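Tracking keeps jumping when both grippers get close to cloth
Forum > Perception and state estimation

zurau_rig
Jun 12, 2018
So I'm working on the pose tracker for our two hand-held grippers (head camera, plus whatever the grippers report) and I'm stuck. Out over the bare sheet it's fine. Once both jaws are down near the fabric, the left gripper's pose jumps by 6 cm, then snaps back 2 frames later. The planner hates it, obviously! I've redone the extrinsics twice. Any ideas?

nivemora
Sounds like your filter is trusting the image way too much. Turn up the measurement noise and move on with your life.

Kittipong Chuensuk
I'd disagree with that. You'd be smearing the jump over more frames, and then your replay has a slow wrong path instead of a quick wrong one. What is the tracker holding on to in the background? Can you post a couple of views?

zurau_rig
Sure, same bed, same blue cloth in both:

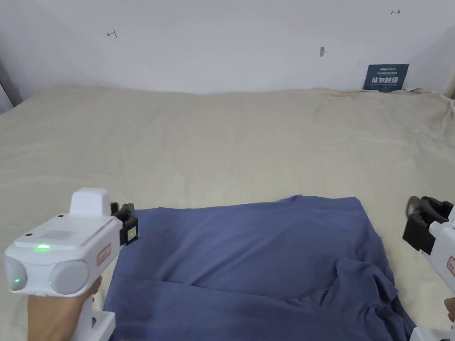
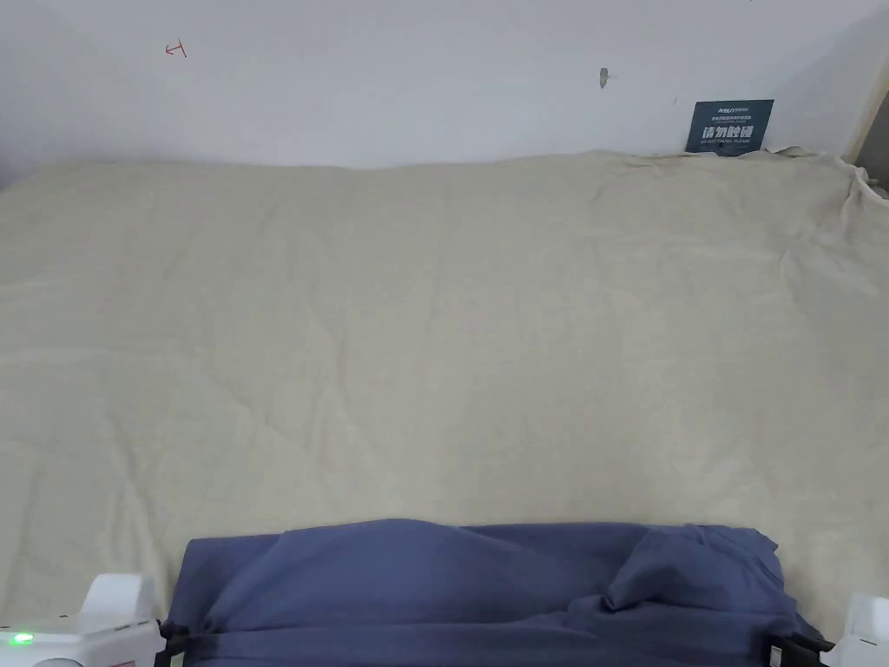 Re: Tracking keeps jumping

Kittipong Chuensuk
Okay, that's a lot of beige and white. I bet most of your good corners are on the little "请勿触碰" sign, and it's only leaning on the wall, so one nudge and your map is off. Mask it out and see what's left (not much, I'm guessing, a few marks on the wall). Then put some proper texture back there.

nivemora
Fine, but I'd still raise the noise. Cloth moves, and any feature on it is lying to you.

zurau_rig
Masking the cloth AND the sign then. I have 9 logs I can rerun tonight, will post the plots, with and without nivemora's noise setting.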